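Plernby to put two-arm robots on returns desks from April

26 Jan 2021

Plernby will start using two-armed robots at its Garnomgate returns office in April, the company told staff this week. Four desks first, more later if it goes OK.

The robots come from Kahraman and will open parcels, sort what's inside and set aside anything damaged. 93 people do that work now. No layoffs, Plernby says, but 11 will move to a new checking team, and the evening shift gets shorter. Staff reps want the new hours in writting before anything is switched on. Pay for the checking jobs still not settled.

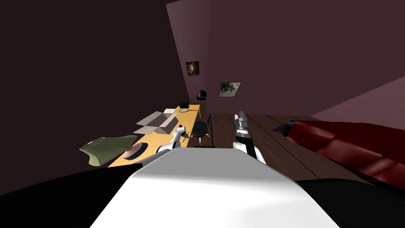

Training is the part most workers have been asking about. Nearly 840 practice runs are done so far, all in simulation, using rooms built in Prumar software. Desk clutter is mixed on purpose, an open cardboard box with a tennis racket lying behind it, a round dark dish up near the left gripper, becuase returns come in all kinds. Checkers will be shown the same simulated desks and asked which items they'd want left for a person. Sign-up sheet is by the lockers. Second staff meeting to be announced.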